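June, 6:40 am

Up too early again. Rain on the skylight, couldn't get back under. Coffee, then straight into the proofs because Pei-shan wants the whole thing at the printer by noon and I still have the Waria piece to cut. 256 words over. How did I let it get that long. Took out the bit about the ferry, which I loved, and the bit about the goat, which I also loved.

Anil called at some ungodly hour to say the Tam letter is in after all, so page 3 moves, so everything moves. Didn't shout. Ate toast standing up. He's a good writer and a terible judge of time.

Knee sore from the stairs. Must ring the dentist - keep writing that and not doing it.

The blue shelf and the white table. I like it more than I did last night. Makes me want to clear my own desk, which I won't.
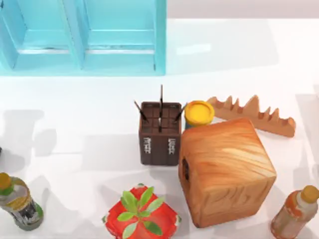

Later. Sent it. 11:52, so eight whole minutes to spare, and then Pei-shan wrote back one word, "finally", and I laughed out loud at nothing. Walked to the market with no umbrella. Peaches hard as rocks, bought them anyway. Got cherries too, ate half on the way home and threw the stones in the hedge.

Should of called Mom. Too late now with the time change, will try tomorrow before breakfast.

Slept an hour on the couch with my shoes on. Woke up sure I'd left the ferry paragraph in. Checked. It's out. Still miss it a bit - maybe save it for the fall issue if Anil doesn't fill the space first.

Soup for supper. Bed.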